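News > Local > Hudarby

Drinks table returns to the Hudarby community hall

July 13, 2021

The summer evenings at the community hall in Hudarby have started again, and the drinks table is also back. It was closed since January, when the old kitchen got a new floor. The first evening was visited by almost 90 people, and the hall will stay open for the next 11 weeks.

Ditte Juhl, who is responsible for the table, wants to keep the choice small. Guests can have wine, soda or juice, and they pay the same price for each glass. "Last time we offered 14 kinds of drink and most of them went home with us," she told. Juice is the favorite of the families, and she asks everybody to tilt the bottle gently before pouring. 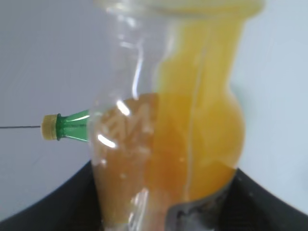 Bottles and caps

New this year is the return box beside the door. Empty plastic bottles go there, and the money from the deposit will pay for new chairs in the small room. Ketill Bjarnason will empty the box after each evening. The glass bottles must be carried to the container behind the hall, as before. 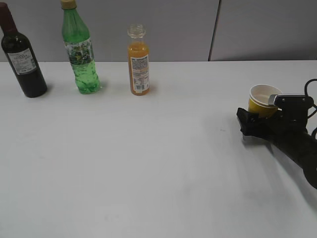 Ditte Juhl has also made a simple rule for the guests: finish an open bottle before you take the next one. In a row like this one, with the wine at the left and the green soda next to it, the small orange juice without its cap should be the first to be poured. Caps are collected separately in a jar at the kitchen window. The next evening begins at 6 p.m., and Parveen Hettiarachchi will play the piano. Entrance is free for children under 13.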